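Saltside (novel)

Saltside is a short novel by Jagadeesh Poojary, published by Tetteh, a small press I've followed for years. I wrote most of this entry myself, so forgive the "I" all over it — the wiki lets page keepers write in their own voice, and mine is a chatty one.

The book runs to 311 pages in paperback and is set in a harbor town where the salt works are closing down. It was Poojary's second book and the first one most readers found.

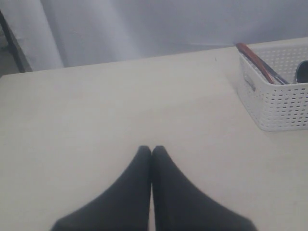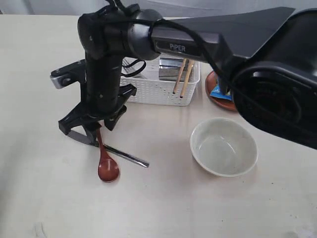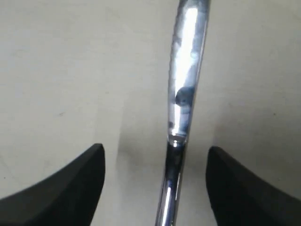 Pale surfaces in all three views; the arm in the second is marked PIPER.

Plot

Movow is the name of the town, and also of the ferry, which confused me for a good two chapters (keep going, it sorts itself out!). A retired clerk named Ines comes back to clear out her sister's house and finds a stack of ledgers with letters tucked between the pages. She reads one every evening. The letters are to a man she never met, and he still lives up the hill. They finally talk on the ferry in August, and I won't spoil what gets said, but I read that chapter standing up in my kitchen.

Writing

Poojary started the book as a set of short stories. In the afterword he says he had 80 pages about the ferry crew before Ines walked in and took over. Most of those pages went in the trash, though the cook and his terrible radio survived, and I'm so glad they did. He wrote early, from five in the morning until his kids got up, at a card table in the hallway.

The first print run was 2000 copies. Tetteh printed more the next spring, with a blue cover in place of the gray one. I have the gray one, with a coffee ring on the back.

Translation

The Turkish edition is called Farkitden and was translated by Orhun Çınar. The title is a made-up word that Çınar says he heard in his head as the name of a wind, and he puts it in the mouth of the ferry captain in chapter 2. Poojary liked it so much that he added the same wind to the later English printings, so if your copy has no wind in it, you have an early one.

Reception

Readers mostly warmed to it slowly. The usual complaint is that the middle drags, and I'll admit the long part about the property survey tested me the first time through. I like it better now — it's where Ines starts getting funny. Book clubs tend to argue over whether she should have opened the letters at all. Ours went two hours over and we never got to the cake.

See also

The ferry stories, Poojary's earlier collection, has its own page, still pretty thin. If you own a copy and can check the story order against mine, please leave a note on the talk page.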